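4.2 Materials and table layout

The items used in the gift basket study were chosen to be ordinary things that most adults would have handled before. Each set had one basket, a small quantity of fruit, and a few table objects that had no part in the task but are common in an office or a break room. We wanted the packing to take place among the kind of clutter that people work around every day. The baskets came from Riloma and were all of the same woven type. The fruit was bought fresh from a local grocer.

Most earlier work on packing uses boxes, trays, or bags. A gift basket differs from these in a way that matters for our question. The handle passes over the opening, so every item has to go in from one side of it or the other. The decoration is also part of the finished product. A bow that has been flattened, or a ribbon that has slipped, counts against the result even when the fruit is placed well. The wrapping on the handle makes it thicker and gives it a texture, and the bow sits near one end of it (Figure 3).
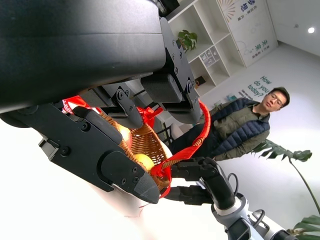 By Biljana Kolev and Ezequiel Varela
Sunday, August 20, 2023

Figure 3. Wicker basket with red handle and bow, holding two round fruits.

The basket itself is light and gives a little when pressed. Pilot work in March showed that a light basket with nothing in it slides when the handle is touched, while the same basket with fruit inside tends to stay where it is put. For this reason we recorded the number of items already in the basket at the start of every placement. We also recorded whether the basket was standing on the table or being held. Both conditions are kept in the analysis, and they are reported separately in Section 5.

Fruit was selected by shape and by how easily it marks. Apples have a firm skin and a hollow at the stem. Pears vary a good deal more. The round varieties behave much like apples, but the ones with a long neck tip over and come to rest against the wall of the basket. Alvarado scored each finished basket for bruising, for visible color, and for whether any fruit stood above the rim. Scoring was done without knowledge of the order in which the items had gone in.

Color was included because the florists and grocers we interviewed brought it up without being asked. Marisol Salinas, who packed baskets for the Arellano stores before joining the project, described a simple rule: the reddest piece goes in last and faces the front. Yellow and green fruit fills the space behind it. Several of the grocers followed the same order, although they explained it in different ways. One said that the red fruit picks up the color of the ribbon. Another said only that customers see red first.

The table was the same throughout. It is a white office table with fittings set into the far side, and we left them in place. A smooth white surface has two effects worth noting. Round fruit rolls on it unless it is set down with some care, and the brown of the wicker stands out clearly, which made the basket position easy to code. Loose ribbon resting on the tabletop was also easy to see, and this turned out to be useful when we coded disturbance of the bow.
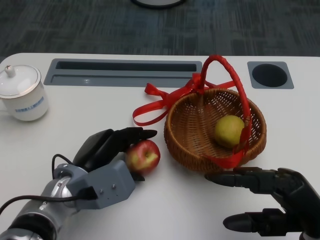 Coding followed the scheme in Nidow, with two changes. First, we added a category for fruit waiting on the table within reach of the basket, as distinct from fruit stored elsewhere. Second, the original scheme treats the handle as part of the rim, and we split the two. Contact with the handle was common and mostly harmless. Contact with the bow was less common but often left it turned or pulled to one side.

The full set contains 3,040 coded placements. Two coders, Peixoto and Varela, worked through them independently using the Aver annotation tool, and disagreements were settled by discussion. Most disagreements concerned the moment at which a fruit should be counted as placed. We took this to be the point when it rested on the basket floor or on other fruit without being held. Placements in which a fruit was put in, taken out, and put in again were counted once, at the final position.

Each basket was retired after 30 uses, or sooner if the weave had begun to split. Ribbons wore out faster. A bow was retied whenever a loop had lost its shape, and the retying was noted in the session record. We found no difference in scores between freshly tied bows and older ones, so the two are pooled in what follows.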